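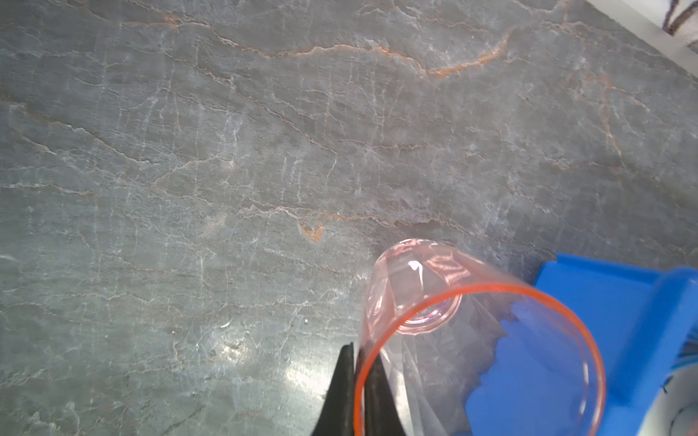 4.2 Thin-walled and transparent objects

Most published comparisons of low-cost fingers report a single success rate over a mixed set of objects. We think this number hides more than it shows. A finger that does well on blocks and cans can score high overall and still be close to useless on a thin plastic rim, and the reader has no way of telling. We therefore report transparent and thin-walled items apart from the rest, even though doing so makes both of our candidates look worse.

The two finger sets compared here are the Claso, a tapered design, and the Wusudora, a flatter plate design. Both were driven by the same controller with the same force limit. We did not tune either one per object. The maker of a gripper will always find settings that favor it, and we did not want to repeat that exercise on anyone's behalf.

Over the full study we logged 2,762 grasp attempts, of which 1,480 involved dishes placed in or next to a shallow bin. The remaining attempts used the block set from Section 3 and are not discussed further in this section. A trial was stopped after 60 seconds, whatever the state of the grasp.

4.3 Two arms over one bin

Bin work with two arms is often presented as a simple doubling of capacity. Our logs don't support that. When both arms had targets in the same bin, one of them usually had to wait, and the waiting was decided by the planner and had little to do with the fingers. Any comparison that counts time per item is then measuring the planner as much as the gripper.

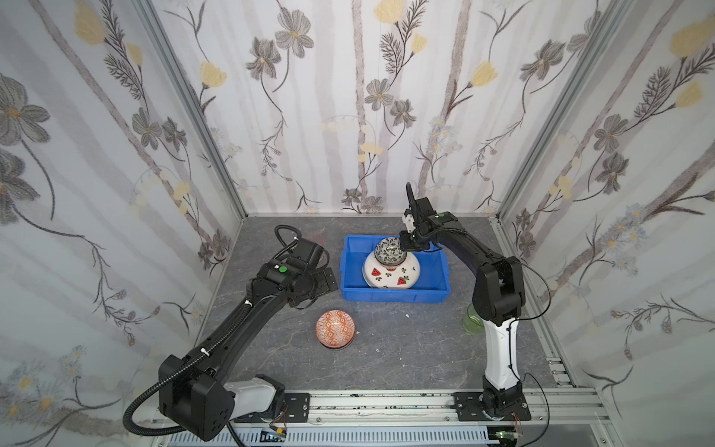 For this reason we dropped time per item as a main measure and kept it only in the appendix. What we score is narrower: did the fingers close on the wall of the object, and did the object stay held through the lift. Stacked dishes were the hardest case for both finger sets. A bowl resting inside another bowl leaves little room for the inner finger, and a small error in height is enough to put the tip on the rim itself — a contact that the force signal alone often reads as a good grasp.

We found 14 trials in which the controller reported success and the reviewer disagreed. All were marked as failures. A looser rule would have raised both scores, and would have raised the Wusudora's more.

4.4 What the cameras can and cannot settle

Fixed views were used for scoring, wrist views only for checking. The arms themselves block a good part of the bin from any fixed position, as Figure 3 suggests, and a clear cup offers the reviewer little to judge by beyond its outline. We had hoped the wrist view would resolve such cases. It helped less than expected, as the parts of the fingers that matter most tend to sit at the very bottom of the picture.

Figure 3. Both arms working at a shared bin with a plate, a striped bowl and a clear cup. 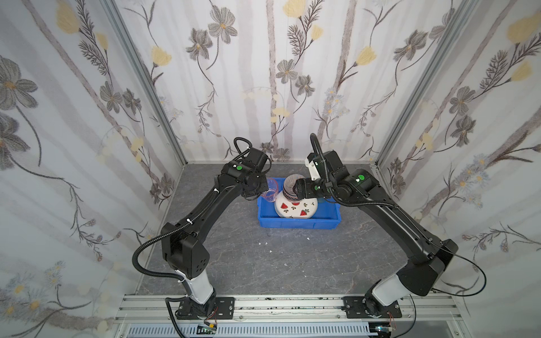 Rory Rennie, reading a draft of this section, objected that separating scoring views from checking views only moves the problem. If the fixed camera can't see the contact, he wrote, then the score is a guess about contact, and the paper should say so in the table and leave less of it to the text. We accept the point in part. Table 5 now marks every trial in which the contact was hidden at the moment of closing, and the scores are given with and without those trials. The order of the two finger sets does not change, but the gap between them shrinks to a size we would not want to defend.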